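# Hokton Hand Gripper Practice Kit, Order No. 3671

The Hokton kit is made for groups who record hand-held gripper work on a normal table and want all operators to do it in the same way. You receive one printed rule book, one set of table cards and the check sheets. The gripper itself is sold separately, please see the Peria page.

The rules were written by I-seul Um together with the people at our Ladville workshop. They are not a legal standard and they don't replace the safety rules of your own country or your employer. They are house rules, which we use every day and which we now sell because customers asked for them.

**What the rule book covers**

- Start position: fingers open, both finger blocks in view, nothing between them.
- Light: glare on a polished surface is allowed, but the operator must note it on the sheet.
- Glass: any glass object is marked on the sheet before the first grasp. Lids must be closed.
- Screws: check the finger screws by hand every 30 recordings. Do not use thread glue on them.
- Stop rule: if a finger touches the table hard, stop, open, and write it down.
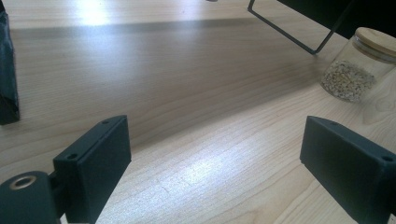

The start position is the chapter where we get the most letters. Some customers find it too strict to wait at each start, and we understand this. The wait is five seconds in the present edition. In the first edition it was longer, and operators became impatient and skipped it.

Objects that don't belong to the task may stay on the table if they stay for the whole session. Please do not tidy in the middle of a session. Tidy before, or tidy after.

**Contents**

- Rule book, spiral bound, English only (French is planned for September)
- 5 table cards, washable
- Check sheets, one pad
- Colour sticker set for marking glass and sharp objects

**Good to know**

One pad of sheets is enough for 3000 recordings if you write small. Refill pads can be ordered from Panicker, our distributor, under the same number with the letter R. The cards can be cleaned with soap and water, but please no alcohol, the grey print comes off.

Questions about the rules go to Reginald Fitzsimmons at the Hokton service desk. Please write the edition date in your message. The present edition is of April 30, 2022.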